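Ticket: Bottle pick demos, right arm, low keep rate
Project: Numetti
Opened by: Awuor Ndung'u
Assigned to: Zuzana Beneš
Status: Open, waiting on new batch
Opened: May 2019

Awuor: Getting a lot of rejected episodes on the bottle task. The arm lines up nicely with the carrier, then the playback on Daken shows the gripper closing a beat before the operator squeezes the handle. Joint angles look fine. We're supposed to hand over 1,000 good demos for this one and at this rate I'd be recording until December.

Zuzana: Ooh, I love this one, I think I've seen it before! Can you check whether the gripper channel and the camera are on the same clock? Stesham stamps the camera when the picture arrives and the gripper when the command goes out, so they drift apart as the session gets longer. Restart the recorder, do a short batch and send me the log.

Awuor: Restarted. Same layout as before, colas in the styrofoam carrier, right arm only. Recorded 40 episodes.

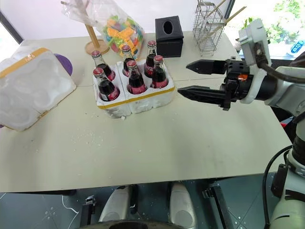
Log attached. The offset starts small and grows, just like you said. By the end of the batch it's more than a tenth of a second, and the checker throws those out.

Zuzana: Beautiful, that's a really clean slope. So the demos themselves are good and we can probably rescue the old ones too. Please set clock_source to shared in the recorder config, on both machines, then restart the arm service first and the recorder second. The order matters.

Awuor: Did it in the wrong order the first time and got "no heartbeat from arm". Second try came up clean. Offset is flat now!

Zuzana: Fantastic!! Two things while you're in there. Vary which bottle you go for first, the last model we trained at Ishida only ever wanted the front right one. And please keep the fumbles if you recover from them, just tag them "recovered". The learner gets so much out of a grasp that goes a bit crooked and gets fixed.

Awuor: Will do. I'd been deleting those, sorry. Do leaning bottles count as a bad start?

Zuzana: Nope, leave them leaning, the more colour in the data the better. I'm running the realign script over the old episodes tonight. Leaving this open until your next batch goes through the checker.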